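Participants wanted: kitchen and packing chores, people and machines compared

Posted Tuesday, December 5, 2023

Direck is looking for adults to take part in a paid study on everyday handling work. We want to know which household and shop-floor chores a machine can take over now, which it can do slowly with someone standing by, and which still need a person. The study is run from our workshop in Zostden and is open to anyone 18 or older.

You do not need a technical background. People who cook, clean, stock shelves, pack orders or run a stall are the ones we would most like to hear from.

What you would do

Each session is spent at a table with ordinary things on it: lids, tubs, cutlery, wrappers, cloths, small boxes. You will be given a chore, such as clearing the table, matching lids to tubs or sorting trash from things to keep. You do it your own way, at your own speed. Then you watch an arm attempt the same chore and mark on a sheet where it did the job, where it got stuck, and whether you would accept the result at home or at work.

There are 157 chores on the list. Nobody does all of them. You will be given a set based on the kind of work you know.

Sessions last 60 minutes and are held on weekdays and some evenings. Most people come for three sessions. Payment is made after the last one, by bank transfer. Bus fare is paid back if you keep the ticket.

What we know so far

In November we ran a first round with a smaller group. Boxes and upright tubs gave few problems. Flat things were harder. A plate or lid lying on a table leaves very little to get hold of, and a person will slide it to the edge or lift it with a fingernail without thinking about it. Soft and crumpled things are another weak point, partly because they change shape when touched and partly because it is hard to say whether they are trash.

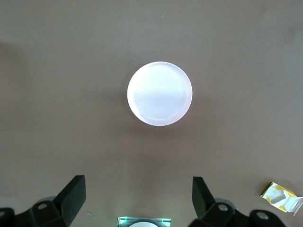 We are also short of people who will disagree with us. If you think a chore on the list is not worth handing to a machine at all, there is space on the sheet to say so, and those answers are counted with the rest.

Who can apply

You should be able to sit or stand at a table for the length of a session and read instructions in English. Left-handed people are welcome. If you use a grip aid or have limited use of one hand, please apply and tell us what setup suits you. Current employees of Direck, Pruvost and Kestum cannot take part.

Sessions are recorded on video. Recordings show the table and your hands, and are stored under a number, with your name kept separately. You can stop at any point and ask for your recordings to be deleted.

How to apply

Write to Tin-yau Fung, study coordinator, with your age, the kind of work you do or have done, and the days you are free. A few lines is enough. Please put "Table study" in the subject line. We reply to everyone within a week.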